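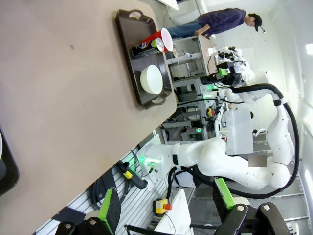
Drukine Service Desk
Ticket 3740
Category: Furnishings and tableware
Location: Dalen Building, Room 106
Opened: October 29, 2019
Assigned to: Tamara Chornovol, Room Services
Priority: Normal
Status: Closed, with one follow-up item

Summary
Light items placed on the brown serving tray in Room 106 do not remain upright when the tray is on the beige table. Requester also reports a dark speck on the tabletop that does not come off with ordinary wiping.

Initial report
The requester states that a cup and a beverage can are regularly found on their sides on the tray, and that the white bowl kept on the same tray stays upright. The red plastic cup is the item most often affected. The requester asks whether the table is out of level, whether the tray should be replaced, and whether the speck indicates damage to the surface. The tray is normally placed near the edge of the table that faces the shelving.

09:20 — Ticket acknowledged
Request accepted. Requester asked to leave the table and tray in their usual positions until the first visit and to note which items go over and in which direction. Requester advised that open drinks should not be left on the tray in the meantime.

10:45 — First visit, condition as found
Cup and can both on their sides on the tray. Bowl upright. The mouth of the cup faced the far edge of the table. The speck was located toward the upper middle of the tabletop as seen from the near side.

The can was set upright and remained so. The cup was set upright and remained so. Light pressure was then applied to the table corner nearest the tray. The table moved noticeably and the cup went over. The can rocked and stayed up. The test was repeated with the cup moved to the other end of the tray, with the same result.

11:05 — Level check
A level was placed on the tabletop along the length and then across the width. Length: within tolerance. Width: slight fall toward the far edge. The fall is small and would not by itself account for a can going over. It may account for the direction in which the cup was lying.

11:15 — Leg check
The adjustable foot at the far corner did not meet the floor. The foot was turned down until it made contact and the lock nut was tightened by hand. Corner pressure test repeated. Movement reduced but not removed. A second foot was found to turn freely under load, and the thread appears worn. Replacement foot requested from Flisitach, the supplier of record for the table.

11:30 — Tray check
The tray was cleared, lifted by the two cut-out handles and placed on a surface known to be flat. It rocked slightly from corner to corner. Placed back on the table, it rocked in the same manner. The base of the tray is therefore not fully flat, and this is a separate fault from the table foot.

The raised rims are in good order. There are no cracks at the handles. The requester asked whether the tray could be pressed flat under weights. This is not recommended.

11:40 — Speck
The following were tried in order: dry cloth, damp cloth, damp cloth with a small amount of dish soap. No change after the third. The mark cannot be felt with a fingertip. The surface is slightly mottled in any case, and the mark is noticeable only from certain seats. No scraping tool was used, and requesters are reminded that none should be.

Interim instructions issued to requester
1. Keep the tray toward the middle of the table.
2. Place the cup in the bowl when neither is in use.
3. Return cans to the counter or the recycling bin after use. The tray is intended for tableware.
4. Do not fold paper under the table foot. Earlier tickets for this building record paper shims being compressed and then forgotten, after which the foot is adjusted against the paper and the level is lost again.

Requester comment, added by web form
"Thank you for the visit. The table is better already. The bowl is a little narrow for the cup to sit in comfortably, so we have been leaving the cup upside down on the tray instead. Please advise if that is acceptable."

Response
Acceptable. An inverted cup is more stable than an upright one on this tray. Interim instruction 2 is amended accordingly.

Second day, 14:10 — Parts received
Flisitach supplied a pack of replacement feet. Two were fitted, at the far corner and at the corner with the worn thread. The remaining feet were left as they were. The table was releveled in both directions. Corner pressure test repeated five times at each corner with the cup upright on the table surface. The cup did not go over.

The same test was carried out with the cup on the tray. The cup went over once. Result attributed to the tray.

Second day, 14:35 — Tray substitution
The brown tray was taken out of use for the afternoon and a Kang tray from the Room Services cupboard was put in its place. Cup, can and bowl were placed on it for the test. All three items remained upright under corner pressure. The Kang tray is larger and takes up almost half of the depth of the table, and the requester has stated a clear preference for the original size.

Second day, 15:00 — Adhesive pads
As an alternative to replacement, thin adhesive pads were applied to the underside of the brown tray, with a double thickness at the corner that did not touch the table. The tray no longer rocks. Test repeated with the cup and the can upright. No items went over. The brown tray was returned to the requester and the Kang tray to the cupboard.

The pads will loosen if the tray is soaked. It should be wiped on the underside and washed by hand on the upper side only. A note to this effect has been taped inside the cupboard door.

Second day, 15:20 — Speck, second attempt
A mild surface cleaner approved for the tabletop was applied and left for the time given on its label. The mark was slightly lighter when the cleaner was removed. A further application is not justified at this time. Recorded as cosmetic.

Findings
Cause 1: table foot not in contact with the floor, and a second foot with a worn thread. Corrected.
Cause 2: tray base not flat. Corrected with pads; replacement not required.
Speck: cosmetic, cause not determined. No repair planned.

Follow-up
The condition of the pads and the level of the table are to be checked at the June inspection. If the tray has begun to rock again, a replacement of the same size should be ordered under a new ticket, quoting this one.

Requester confirmation
"Confirmed. The cup has stayed up since yesterday. Please close."

Closed by T. Chornovol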